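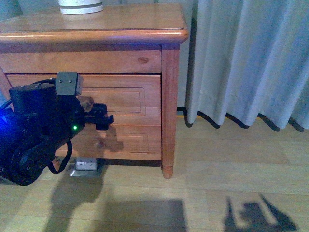 September
By Agata Messina, Drarcombe press office

Drarcombe adds bedside cabinets to its furniture refurbishment service

Drarcombe has extended its refurbishment service to bedside cabinets and other small bedroom storage. The service previously covered wardrobes and chests of drawers only.

Work is carried out at the company's Finduvo workshop. Each cabinet is emptied, checked for square and inspected at the drawer runners, the back panel and the joints between legs and sides. Drawers that bind are planed or waxed. Worn runners are replaced in beech. Loose legs are taken off, cleaned of old glue and refitted.

Knots and grain are left visible unless the customer asks for a painted finish. Moulded edges and raised drawer panels are sanded by hand, as machine sanding rounds off the bevels. Three finishes are offered: clear oil, hard wax and satin varnish.

Cabinets of up to 100 cm in height are accepted. Standard turnaround is five working days from delivery to the workshop. Pairs are finished together so that the colour matches.

"Most of the faults we find are in the runners," said Cosimo Pace, workshop manager. "The top and the front can be sound while the drawer no longer closes flush."

Bookings are taken by the Drarcombe service desk. The workshop is closed on Sunday. Trade customers should contact Tshepo Coetzee for collection terms and a copy of the finish samples.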